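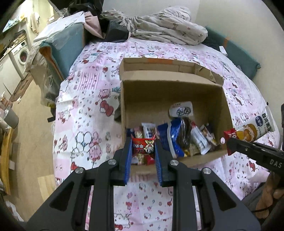
Baldur Steinarsdóttir says I should let the air out of every puffy packet with a pin, tape over the hole and squash the lot flat, and that anyone who posts snacks without doing this is paying to post air. I can see the logic but it sounds like a very good way to send my niece a box of stale crumbs, so I'm asking here before I stab anything.

Packing a box of snacks to post — what goes where, and do I leave the bags puffed up?

My niece has moved to Fallside for a college course and is missing the snacks she grew up with, most of which have Chinese packaging and are impossible to find up there (she has looked, there's one small shop and it stocks noodles and soy sauce and that's your lot). So I went a bit mad in the supermarket and came home with two carrier bags of the stuff, and I've been packing it on the bed with the cat sheet on it. Please don't judge the sheet, it's soft and I like it.

At the moment it's all just in a heap. There's a blue and white bag in the middle, a red packet with a cartoon face on it, a purple-wrapped bar up against one side, a long thin stick of something, and various little things slipping down the gaps. I still have more to go in and the box is only an ordinary brown cardboard one that I'd kept from an old delivery. I've packed it twice now and both times I ended up with a hump in the middle and the flaps wouldn't meet.

What I'd like to know is:

Do the heavy things really go at the bottom when everything's fairly light anyway?

Is Baldur right about the pin?

Should I fill the gaps with something, and if so what? I have a lot of black bin bags and not much else.

And is one box sensible or would two little ones travel better? The parcel can't go over 4 kg on the service I was going to use. I don't own proper kitchen scales, only the bathroom ones, and they give me a different answer depending on which tile they're on.

She has exams soon so I'd like it to get there while she still needs cheering up!

Posted by catsheet_auntie, 2023-02-17

marmalade_and_string

Put the pin down!! Those bags are puffed up on purpose, the air inside is the padding. A sealed bag will take quite a lot of leaning on. Once you've made a hole it's soft within days, tape or no tape, and whatever was crunchy turns to cardboard. I did it once with prawn crackers for a camping trip and we ended up feeding them to the ducks, which you're not supposed to do either.

I send a box to my son every December and a couple more through the year, and my way goes like this. Tip everything out onto the bed and sort it by how it behaves, never mind what it tastes like. You'll have hard things (bars, tins, jars if any), soft things (jellies, dried fruit, anything chewy), and puffy things. Hard ones go flat on the bottom, edge to edge, like laying a floor. Your purple bar goes there, lying down. Long thin packets go along the sides where the wall of the box will stop them snapping. Soft ones next, poked into whatever dips are left. Puffy bags go last, standing on end like books on a shelf — you fit far more in that way than laying them flat, and I think that's where your hump comes from. If you lay a fat bag flat on top of another fat bag you get a hill every time.

The little slippery ones drive me up the wall as well. I put them all together in a freezer bag and tie it, then it's only one thing to find a place for.

For gaps, anything soft and dry will do. I use tea towels or a pair of thick socks, so there's a second present in there. Bin bags scrunched up are all right but they do flatten on the way. Newspaper's better. Give the closed box a gentle shake and if you hear it sliding about, open it and stuff in some more.

Chocolate at this time of year will be fine. In summer I wouldn't.

Tilly_Mop

one box. two boxes cost me nearly double last time and one of them turned up 3 days after the other, so my friend got the crisps first and the dip after she'd eaten them all

also check the bottom of your box!! if it's a reused one the old tape will be tired. run new tape down the middle seam and then across both ends so it makes a capital H. same on the top

gordon_at_the_back

I agree with most of the above, though I'd question the socks. Wool holds a smell and so do some snacks, and I once had a parcel of dried squid from my brother-in-law in which a perfectly good scarf had been used as padding. It was a lovely scarf. I can still smell it now if the airing cupboard is warm. If anything in your pile is fishy or very spicy, double bag it, whatever else you do.

On the weighing, use the bathroom scales but don't put the box on them by itself. Weigh yourself, then weigh yourself holding the box, and take one from the other. Stay on the same tile for both. Small weights confuse bathroom scales terribly, whereas a grown person plus a box gives them something to work with. Mine has me at 65 kilos on my own, and I do the sum on the back of an envelope. It won't be spot on, so leave yourself a decent margin under the limit. If it's close, ask at the post office counter to have it weighed before you tape it shut, and take the tape with you.

Have a look at the size limit too. People worry about weight when they're posting snacks, and snacks weigh next to nothing. What catches you out is the length of the box. I was charged the next band up on a parcel that was light as a feather, all over a box that had once held a lamp. If you've got headroom when it's packed, you can cut the box down. Slit each corner to the height you want, score along the line with the back of a knife and fold the new flaps in. It takes ten minutes and there's nothing left to stuff with newspaper.

One last thing, write a list of what's in it and slip it under the flaps with her address and yours. If the label comes off then somebody can still work out where it belongs. And if you can read the packets and she can't, or the other way round, put a word next to each about what it is. My wife's aunt used to send us a box with no labels in English at all and we had some real surprises.

catsheet_auntie

Thank you all, the pin has gone back in the sewing tin and Baldur has been told (he's sulking, he says it works for him).

I took everything out and started again with the hard things laid flat and the fat bags standing up, and the flaps meet! I had room for an extra packet of the sweets she likes. Small things are in a freezer bag. I've gone with newspaper and one tea towel, no wool, thank you Gordon, I'm sorry about your scarf.

Did the weighing trick too and I'm well under, so I'm tempted to pop in a jar of chilli crisp. Has anyone posted a jar of oil and lived to tell the tale?

marmalade_and_string

Yes, lots of times. Take the lid off, put a square of cling film over the mouth, screw the lid back on hard, then wrap tape round the join. Into a freezer bag, then another freezer bag, then roll it in the tea towel and stand it upright in the middle where there's something on every side of it. Only do this if it's going within the country, I've no idea about the rules for abroad. And if the jar hasn't been opened yet, leave the seal alone and skip the cling film.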